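Projektbericht der Arbeitsgruppe Schulgeschichte
Vom Lehrerinnenseminar zum Gymnasium: die Wegener-Schule in Veltelau

1. Gegenstand und Quellenlage

Die vorliegende Arbeit untersucht die bauliche und organisatorische Entwicklung der Wegener-Schule in Veltelau von der Gründung des Seminars bis zur Einführung der gymnasialen Oberstufe. Grundlage sind die Schulchronik, die Aufnahmebücher sowie die Bauakten der Gemeinde. Die Aufnahmebücher verzeichnen für die Seminarzeit 982 Schülerinnen; zwei Jahrgänge fehlen. Die Betreuung des Projekts lag bei Herrn Volker Kuhlmann.

2. Das Seminar

Das Seminar nahm seinen Betrieb mit 16 Schülerinnen in einem gemieteten Wohnhaus an der Straße nach Prasside auf. Unterrichtet wurde im Erdgeschoss, die Schlafräume befanden sich unter dem Dach. Nach wiederholten Beschwerden über die Feuchtigkeit der Räume erwarb der Schulverein das Nachbargrundstück und errichtete dort einen zweigeschossigen Ziegelbau. Das Internat bot nach dem Umzug 58 Plätze. Auswärtige Schülerinnen entrichteten ein erhöhtes Kostgeld, dessen Höhe in der Chronik und in den Rechnungsbüchern unterschiedlich angegeben wird.

3. Umwandlung und Erweiterung

Mit der Auflösung des Seminars ging das Gebäude an die Gemeinde über und wurde zunächst als Mittelschule genutzt. Der Westflügel entstand in dieser Zeit. Die Zulassung von Jungen ist erstmals im Aufnahmebuch der Mittelschule belegt. Nach der Anerkennung als Gymnasium stieg die Schülerzahl auf nahezu 700, sodass der Unterricht zeitweise in zwei Schichten erteilt wurde. Das Internat wurde geschlossen; seine Räume dienen heute den Fachbereichen Physik und Informatik.

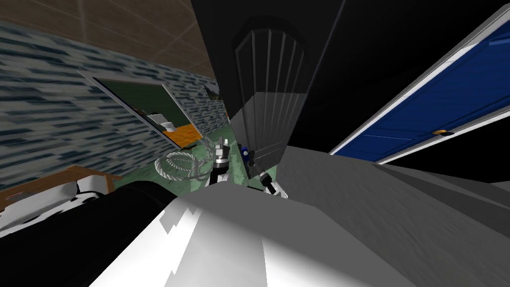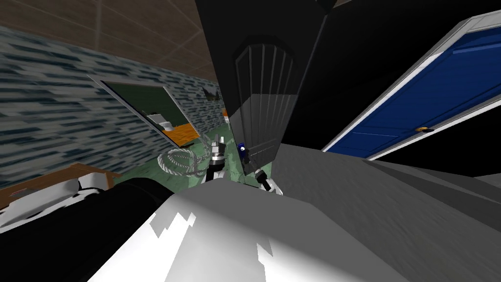
Computergenerierte Ansichten

Nicht abschließend geklärt werden konnte der Zeitpunkt der Partnerschaft mit der Schule in Uvdale. Die Chronik nennt einen ersten Besuch im Dezember, ein entsprechender Briefwechsel ist in Veltelau nicht erhalten. Eine Anfrage an die Partnerschule wurde gestellt und war bei Abgabe des Berichts noch unbeantwortet. Die Abschriften der Aufnahmebücher wurden der Schulbibliothek übergeben und können dort auf Antrag eingesehen werden.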